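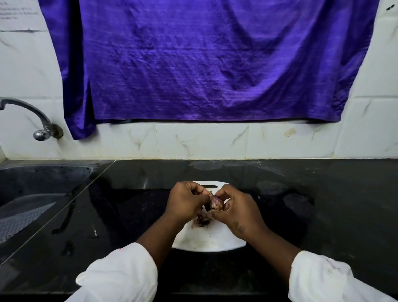 Home | About us | Courses | Kitchen shop | Visit | Contact

About Kobzar Kitchen School

Posted in July by the Kobzar kitchen team

Kobzar is a small cooking school in Onlow. We teach people how to prepare meat at home, from the first cut on the board to the plate, and we give special attention to the parts which many home cooks are afraid of: liver, heart, gizzards, kidneys, tongue and neck. We also teach ordinary things like soup and roast chicken, but people mostly come to us for the first group, and we are glad of it.

How we began

The school started in the back room of a butcher shop on Brarent Street. Customers bought good steaks and left the rest, and when they were asked why, the answer was almost always the same. They liked to eat it at their grandmother's table, but they did not know how to clean it. So one evening a month the shop stayed open until nine, and whoever wanted could stand at the counter and learn. The first evening had 31 people in a room for twelve. We had two sinks and not enough knives, and several guests worked with their own knives from home.

After three years we moved to the present building, behind the old Skernico bakery. We kept the name Kobzar, which was the name over the door of the butcher shop, and we kept the evening hours also.

What we teach

Our basic course is called Clean and Trim. It has six lessons, two hours each, and it is exactly what the name says. You learn to feel with your fingers where the membrane begins, to hold the piece on both sides and to peel slowly, so that the meat stays whole. You learn what belongs in the pan, what belongs in the stock pot and what should be thrown away. We use our hands more than the knife. Many students are surprised by this in the first lesson, and by the third lesson they do it without looking for the knife.

After the basic course you can continue with one of these:

Slow Pot: heart, tongue and shank, long cooking, with barley or beans
Hot Pan: liver and kidneys, short cooking, onions, sour cream
The Whole Bird: taking apart a chicken or duck, and using everything
Pâté and Spreads: for the cold season only

The price of each course is $99, and the meat is included. You take home what you have cooked, so please bring a box with a good lid.

How we work

We have some habits in our kitchen, and we ask every student to keep them.

Every person has one board for raw meat and this board does not travel around the room. Trimmings stay together in a small heap on the board until the piece is finished, and then they go in the bin or in the stock bowl. If you throw them away one by one, you will touch the bin ten times with dirty hands. We prefer boards with a handle hole, as they are easier to carry to the sink and can hang to dry.

We do not wash raw meat under a running tap. The water splashes farther than you think. If a piece needs to soak, it soaks in a covered bowl in the refrigerator. When the cutting is done, the board and the knife are washed with hot water and soap, then the sink, then the counter, and then the hands again up to the wrist. A dark stone counter is beautiful but it shows every drop, so wipe it twice, the second time with a dry cloth.

Sleeves are pushed up. Rings and watches go in your pocket. Gloves are available in three sizes for those who want them, and it is all right if you do not want them.

Where the meat comes from

We buy from small farms within one hour of Onlow. The order is made after the course list is closed, and for this reason we cannot accept new students in the last two days before a course. We know it is not convenient. But organ meat does not like to wait, and we will not serve to students something we would not cook for our own families.

Who comes to us

In a usual year we have nearly 300 students. Some are young couples with their first kitchen, some are retired, and there is always a person who received the course as a birthday present and is not sure that it was a kind present. You do not need experience. You do need to be able to stand for two hours, although we have four high chairs for those who need to sit.

Children from age ten are welcome at The Whole Bird together with an adult. For the other courses the minimum age is sixteen.

Visit us

You may look at the kitchen before you decide. The door is open in the afternoon from three, and if a lesson is going on you can stand at the back and watch. The parking place is shared with the bakery building, so please leave free the two spaces near the ramp.

Gift cards can be bought at the door or by mail. They are valid for all courses and do not expire.

Contact: Kobzar Kitchen School, Onlow, behind the Skernico building | © Kobzar Kitchen School, all rights reserved | Back to top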